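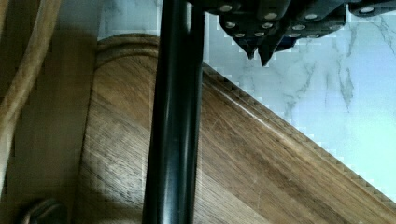
Garra de pontas finas Loranix para bancadas de cozinha e copa

A garra Loranix é um acessório terminal de dois dedos, destinado a braços robóticos leves que trabalham sobre bancadas de pedra, tábuas de madeira e superfícies semelhantes. O corpo é formado por placas escuras sobrepostas, fixadas por parafusos de cabeça redonda acessíveis pelo exterior, e termina em duas pontas afiladas, próprias para a aproximação a bordos e a objetos de pouca espessura.

O equipamento é fornecido pela Cirby, que assegura a instalação, a formação inicial dos operadores e a assistência técnica durante o período de garantia.

Características
Abertura máxima entre pontas: 55 mm
Carga útil: até 12 N
Câmara de punho: compatível, suporte incluído
Substituição das pontas: sem desmontagem do corpo

Conteúdo do fornecimento
Garra montada, par de pontas de reserva, cabo de ligação, chave de aperto e manual em português.

Condições de utilização
Recomenda-se a verificação do aperto dos parafusos a cada 45 horas de funcionamento. As pontas devem ser limpas com pano macio. O contacto direto com alimentos não está abrangido pela certificação do produto.

Encomendas e demonstrações
Os pedidos de proposta devem ser dirigidos a Mahlet Birhane, do departamento comercial. As questões técnicas são tratadas por Ibsa Kahsay.

Ficha de produto revista em 2025-09-19.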